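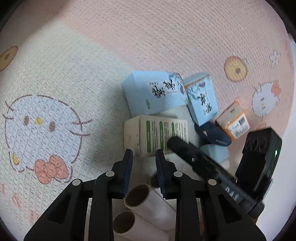 For many years I believed that a table must be protected from children, and I bought the protection the way my mother did, in brown or in gray, so that the dirt would not show. Now I believe the opposite, and I want to defend the cheerful mat. I mean the kind with cartoon animals on it, pink and pale green, with a cat who wears a red bow and has a small yellow nose. My friends with serious apartments do not like such mats. They say it makes the room look like a kindergarten. I answer that a mat is the one thing in my house where everybody puts things down without being told, and that when a light-blue carton with big black Chinese characters lies on a printed mat, I can find it in one second. On the gray mat I lost my keys every Thursday.

Let me explain where this opinion comes from. When I moved to Standdale I rented two rooms on the third floor, and the owner, Edivaldo Barbosa, left me one table and a letter with rules. The table was not to be scratched. He wrote this in two places in the letter. So on the first weekend I went to the market on Chauke Street to buy something to cover it, and the plain ones were sold out. What remained was animals, fruits and one with racing cars. I took animals. I was a little ashamed in the tram.

The shame continued for perhaps a month. When visitors came I rolled the mat and put it behind the door, and we drank tea on a tablecloth. Then one evening my neighbor Nobuhle Zulu came up without calling first, and the mat was out, with my shopping on it and half an onion. She put her bag directly on the cat's face and sat down. She stayed until 11. With the tablecloth, people never stayed so long. They held the cup in the air and looked for a place where it was permitted.

I have thought about this often. A beautiful surface asks something from the guest. It asks him to be careful, and a person who is careful about his elbows is also careful about what he says. In my country we had a room for visitors with a glass table, and I do not remember one interesting conversation in that room. All the interesting conversations were in the kitchen, where the oilcloth had lemons on it and one burn from an iron.

There is a serious argument against me, and I do not want to hide from it. Cheap printed things do not live long. The print becomes pale, the corners turn up, and then you must throw it away and buy again. A friend of mine paid a lot for a felt mat from Drolov, in a color they call "stone," and she tells me it will be on her table in 16 years. I believe her. But I have seen her wipe it with a special brush, and I have seen her face when somebody opens a bottle of soy sauce near it. I would not like to be afraid of soy sauce for 16 years.

The second argument is about taste, and here I have less patience. It is said that adults should choose adult things. I looked through the home pages of a magazine in July, and all the kitchens were the color of oatmeal. No box was on the counter, no medicine, no letter from the bank. I understand that it is calm to look at. But when I come back from the shop I have packages, small ones and large ones, in every color that the factories could think of, and they must stand somewhere before I put them away. In an oatmeal kitchen each package looks like a mistake. On a mat that is already pink and green and full of cats, they are among friends.

I will admit one practical difficulty. A patterned mat with little bumps and dents keeps the crumbs. You cannot wipe it in one movement as you wipe smooth plastic. I shake it from the window, early, before Mr. Barbosa goes out to his car, and after this I go over it with a damp sponge. It takes two minutes. I have timed it, because Nobuhle said it took me half the morning.

My advice to people who are furnishing a first apartment is therefore small and cheap. Buy the good chair, if you can. Buy a good lamp. For the table, go to the market and take the mat that a child of five would choose, and put it on the side where you sit down when you come home. Do not roll it up for visitors. If someone makes a remark, give them something to cut or to peel, and push the boxes a little to the side so that they have space.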